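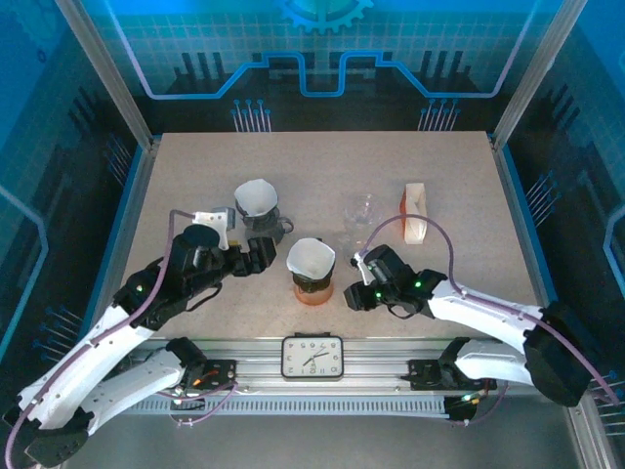 Coffee task: how much layout variation per batch?

kudes_arm
Current setup is two arms, two drippers with paper filters (one on the dark gray carafe, one on the orange-brown cup), a glass and the small box. We have 125 episodes and the policy still reaches for the carafe side when the prompt names the cup. Start poses were held fixed for all of them. Should I randomize now or fill out the fixed layout first?

pasitz_ops
Randomize now. At 125 with a fixed layout it has learned positions. Move both drippers every episode and swap sides on half of them.

C. Kinsella
Disagree on moving everything at once. We did that in July on the Senent cell and ended up with 1,936 episodes, a good share of them unusable for the pour. Operators hesitate when the layout is new and the hesitation gets learned too. Shift one object per block of 80 -- dripper first, then glass.

pasitz_ops
That's an operator training problem. Give them a dry run per layout and don't record it.

kudes_arm
Dry runs would double my session time. I can do 4 layouts a session at most.

oberg_fan
What are you doing about the clear glass? It barely shows against that speckled top. I'd look there before touching the layout count.

kudes_arm
Wrist views are better on the glass than the fixed view. Not great in either.

oberg_fan
Then put a matte mat down for one block and compare grasp error. Cheap test.

C. Kinsella
Mat is fine as a diagnostic. Don't mix it into the main set without a tag in the metadata. Also the clock on the front rail -- crop it or mask it. Ours picked up on time of day when sessions always ran in the same order.

pasitz_ops
Never seen that happen. Shuffle the order and leave the clock alone.

kudes_arm
Going with one block of 80, carafe and cup swapped on half, glass left where it is. Will post the reach errors per prompt when it's trained.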